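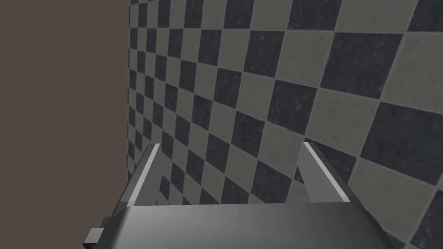
Wrist camera view in the sim doesn't match my real gripper, what am I missing?

Posted by toolchanger_tess

Hi all! I look after one small pick cell at work (a Toluvitz arm with a two-finger parallel gripper, nothing fancy) and I've been building a simulated copy of it in Evum so I can try out changes at my desk. The arm moves fine. The camera behind the gripper is what's driving me nuts.

In the sim I'm looking out over the back of the gripper body with both fingers open, and the checkered tiles fill most of what's behind them. The fingers reach to about the middle of the picture. On the real cell they sit a lot lower, and the body hardly shows at all. I also get a big plain brownish-gray area down the left side, and I can't tell if that's a surface I forgot to texture or something I should have moved out of the way.

I've been at it since lunch and changed the mount offset 8 times. Every time I fix the height, the tilt goes off. Is there a sane order to do this in? I'd like the cell running against the new setup by the end of September.

Dexter Montoya

Been there! Stop touching the offset for a minute and check your field of view first. When I set ours up I had the lens number typed in as horizontal and the software wanted vertical, and no amount of nudging was ever going to fix it.

What I do now goes like this. Send the real arm to its home pose and open the gripper all the way. Save a picture from the real camera. Put the sim arm in the same joint angles (copy the numbers off the pendant, don't eyeball it) and open the sim gripper by the same amount. Then set the field of view from the lens sheet and leave it alone. After that I do tilt, and I judge it by the angle of the top edge of the gripper body. Yours is slanted a bit in the picture you put up, so I'd look for a little roll in the mount too. Height comes last. With the tilt already right it usually takes me 2 tries.

On the brownish area, click on it in the object tree and see what lights up. It meets the tiles in such a straight line that I'd guess a plain wall or panel with no texture on it, but I can't tell from here. If nothing lights up it may be the background color.

And while you're at the real cell, put a wrench on the camera bracket. Ours had worked loose and I spent a whole afternoon matching the sim to a crooked camera – don't be me.

valdebenito_fan

we use Griteo not Evum but same problem, mine was the camera hooked to the wrong link. moved it to the flange and it was good

toolchanger_tess

Dexter, it was the field of view! Typed in as horizontal, same as you. The tilt took me maybe 30 minutes after that, and there was a touch of roll in there too. The brown thing is a panel I'd imported and forgotten, so it's getting a texture tomorrow. Bracket was tight, but I've added it to my monthly checks anyway. Thanks, both of you!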